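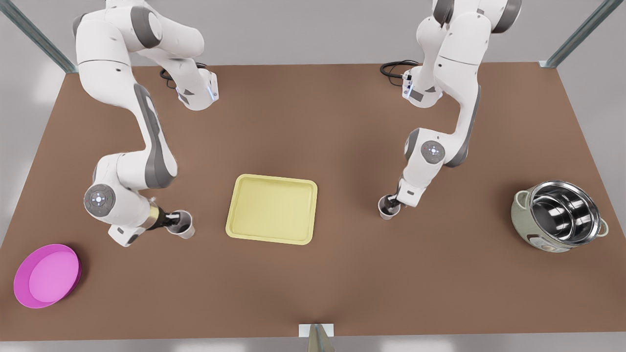 Godholm-Institut stellt Ergebnisse zur beidarmigen Handhabung in der Simulation vor

Nedport, 2. September — Wie lässt sich zuverlässig feststellen, ob ein Roboter mit zwei Armen eine Aufgabe im Haushalt beherrscht, bevor er an einem wirklichen Tisch steht? Mit dieser Frage befasst sich die Arbeitsgruppe von Tegan Wihongi am Godholm-Institut in Nedport. Im Gespräch mit der Redaktion erläuterte die Gruppenleiterin das Prüfverfahren Hollis, dessen erste Auswertung nun vorliegt.

Im Mittelpunkt stehen Aufgaben, bei denen beide Arme zugleich greifen. Zwei Pappbecher sollen aufgenommen und auf einem Tablett abgestellt werden, während weitere Gegenstände wie ein Teller oder ein Reiskocher auf dem Tisch stehen und nicht berührt werden dürfen. »Die Aufgabe klingt einfach, und für einen Menschen ist sie es auch«, sagte Wihongi. »Für eine gelernte Steuerung liegt die Schwierigkeit im Zusammenspiel. Der zweite Arm verändert fortlaufend den Raum, in dem sich der erste bewegen darf.«

Das Verfahren beruht auf einer vollständig simulierten Umgebung. Zu Beginn eines jeden Durchlaufs werden die Positionen der Gegenstände, die Beleuchtung und die Blickrichtung der Kamera innerhalb festgelegter Grenzen neu bestimmt. Insgesamt wertete die Gruppe 693 Durchläufe aus, verteilt auf 18 Anordnungen des Tisches. In 362 Fällen standen beide Becher am Ende aufrecht auf dem Tablett, ohne dass ein anderer Gegenstand verschoben worden war.

Wihongi bezeichnete dieses Ergebnis als »nüchtern, aber brauchbar«. Ein Durchlauf gelte nur dann als bestanden, wenn sämtliche Bedingungen erfüllt seien. »Wir hätten auch Teilerfolge ausweisen können. Die Zahl wäre höher gewesen, sie hätte uns jedoch weniger gesagt.« Teilschritte wie das Greifen, das Anheben und das Absetzen würden zwar protokolliert, dienten aber allein der Fehleranalyse.

Gerade diese Analyse hält die Gruppenleiterin für den eigentlichen Ertrag der Arbeit. Die meisten Fehlversuche entfielen auf das Absetzen, und zwar vor allem dann, wenn beide Arme das Tablett gleichzeitig erreichten. »Das Greifen hatten wir als Engpass erwartet. Nach der Auswertung mussten wir unseren Arbeitsplan umstellen«, so Wihongi. Seit April werde deshalb eine Variante untersucht, in der die Steuerung eine zeitliche Staffelung der Arme selbst erlernt.

Auf die Frage nach der Übertragbarkeit äußerte sich Wihongi zurückhaltend. Dünnwandige Becher gäben unter dem Druck eines Greifers nach, und dieses Verhalten werde im Modell bislang nur näherungsweise abgebildet. Auch Kabel seien in der Simulation zwar vorhanden, würden aber nicht als bewegliche Körper berechnet. Ein Vergleich mit Versuchen an einem realen Aufbau sei gemeinsam mit der Hochschule Clanley vorgesehen — vier der Anordnungen sollen dort möglichst genau nachgestellt werden. »Erst wenn die Reihenfolge der Steuerungen in beiden Umgebungen übereinstimmt, dürfen wir von einem aussagekräftigen Prüfverfahren sprechen. So weit sind wir noch nicht.«

Die Beschreibungen der Anordnungen und die Auswertungsregeln sollen anderen Gruppen auf Anfrage zur Verfügung gestellt werden. Über die Freigabe der trainierten Steuerungen wird nach Abschluss der Vergleichsversuche entschieden.

Kontakt: Godholm-Institut, Pressestelle, Nedport | © Godholm-Institut | Nach oben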